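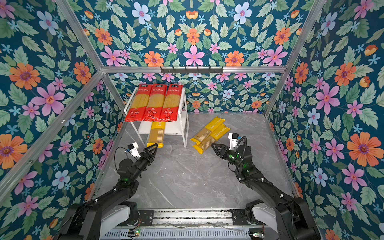
Spaghetti, day two

Feb 27, 2024

The task is putting spaghetti packets on the white rack. Red ones go on the top tier, yellow ones on the lower shelf. I drive both arms by hand, the software records the joint positions and the camera views, and each full run is saved as one example.

We have 324 so far. I threw out 25 of them this morning. Most were runs where I stopped halfway to think, and the model learns to stop halfway too.

The yellow packets are harder for me. They slide over each other on the marble-pattern floor and the clear window catches the light. I now start with them overlapping in some runs and apart in others, and I change which arm goes first. Yesterday I used the left arm nearly every time without noticing.

Fiachra Flanagan asked about the flowered wallpaper. We swap the lining between batches so the policy doesn't get attached to one background. The plain grey goes back in next, then the brick pattern from Postthorpe if it turns up.

Still to do:
Move the rack to the right side
Redo the 3 runs with dropped wrist video
Send the first batch to Dirkow for training

I'd like the whole set finished by April.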